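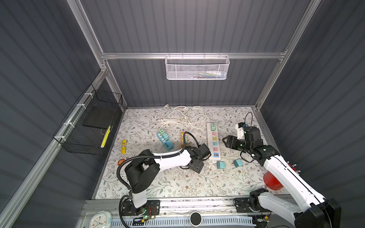

The Haststead Walking and Music Week returns this May with a programme of 90 events spread over seven days, and preparations are now well advanced at the festival office in the old customs building. Tanveer Bajwa, who became Festival Director last autumn, received us there on a wet afternoon in March to discuss what visitors may expect. The programme had gone to the printer that morning and the telephone rang several times while we talked. Mr Bajwa has firm views on keeping small equipment off the floor, and favours wall storage of the kind shown, with a white mesh basket hung from a crossbar and a black wire one fixed to its rail with zip ties. He would put the loose white cord on the table into one of them before the end of the day. "A festival is a large number of small objects that must be found quickly," he said. "I learned that in my first job, when I spent an entire opening night looking for a key."

His first job was with a touring theatre in the north, and he later managed the summer season at Farkby, further along the coast. He describes the two towns as good neighbours with different habits. Farkby has the beach and the larger hotels. Haststead has the river, the hills behind it and a good many small rooms in which music can be played.

"The walks came first here, and the music was added so that people would have something to do in the evening," he explained. "Over the years the evenings grew until the two halves hardly met. You had walkers who went to bed at nine and listeners who did not get up until eleven. My main task this year has been to introduce them to each other."

The result is a new series entitled Walk to the Music. Each walk lasts 90 minutes and finishes at a venue where a concert is about to begin. The routes have been chosen with mixed abilities in mind, and two of them are step-free from start to finish. One follows the towpath to the boathouse, where a string quartet will perform. The other runs along the sea wall to St Bride's Hall. The steeper routes, including the climb to the beacon, remain in the programme for those who want them.

Asked whether regular walkers had objected to the change, Mr Bajwa was frank. "There were letters. Some of them were very well written. People were worried that the long ridge walk would disappear, and I was able to tell them that it has been kept exactly as it was, including the stop for soup. I would have been foolish to touch the soup."

The opening evening will be given over to Troltik, the puppet and brass company, whose procession will leave the market square at dusk and make its way down Ferry Street to the quay. The company last visited Haststead before the square was repaved. Its new piece concerns a giant who has lost the sea and asks directions of everyone he meets, and local schools have been invited to supply the answers. Mr Bajwa has read a selection and reports that most of the directions are wrong.

"One class sends him to the bus station and leaves him there," he said. "The company liked that so much that he will now stop and wait at the shelter for a full verse."

Ferry Street will be closed to vehicles during the procession, and residents have been notified by letter. Spectators with young children are advised to stand on the upper side of the square, where the pavement is wider. There is no charge for the opening evening and tickets are not required. 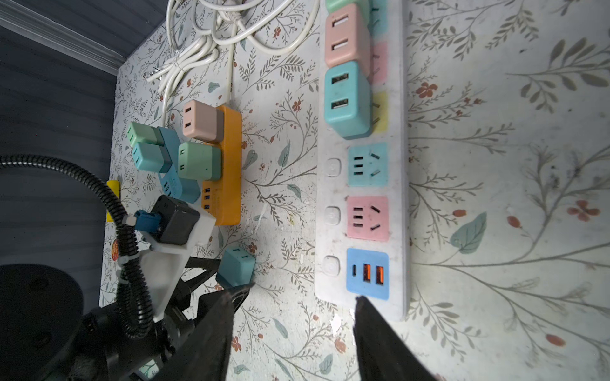
Practical comfort has received more attention this year than in the past, and visitor comments are the reason. The information tent on the quay will be larger, with seating, drinking water, printed maps in large type and a place to leave wet coats. Many visitors also asked for somewhere to charge a telephone, as tickets and route maps are now commonly carried on one. Mr Bajwa wants strips that take both kinds of lead, like the long white one with a USB module at one end and coloured outlet panels above it, so that a person who has brought only a cable is as well served as one who has brought a charger block. "I should also like them to be cheerful," he added. "Pink, yellow and light blue sockets suit a festival very well. If you can tell your neighbour that yours is the pink one, you have already started a conversation."

Transport is the other subject on which the office receives frequent enquiries. Parking in the centre of Haststead is limited, and visitors arriving by car are asked to use the field beside the rugby club, from which a bus will run throughout the day. The river crossing will once again be operated by Michailidis, the family boat firm, with later sailings on concert nights. Dogs on leads are welcome on the boat and on all walks except the ridge walk, which crosses grazing land. They cannot be admitted to indoor concerts.

We asked which event Mr Bajwa would choose if he were free to attend only one. He took some time to reply, and turned over several pages of the proof on his desk. "The dawn singing at the lock," he said at last. "It is early, it is usually cold, and there is no amplification of any kind. The choir stands on one bank and the audience on the other. Last year I was there as a visitor, before I had been appointed, and I remember thinking that I would like to work for the people who had arranged it."

Applications to steward at the festival remain open, and no experience is needed. Stewards receive a waterproof jacket, a hot meal on each shift and free entry to evening concerts when they are not on duty. Training is held at the festival office. Walking groups wishing to reserve places together should contact the box office before booking online, as several of the smaller routes have a limit on numbers.

Home | What's On | Walks | Music | Getting Here | Steward With Us | News | Contact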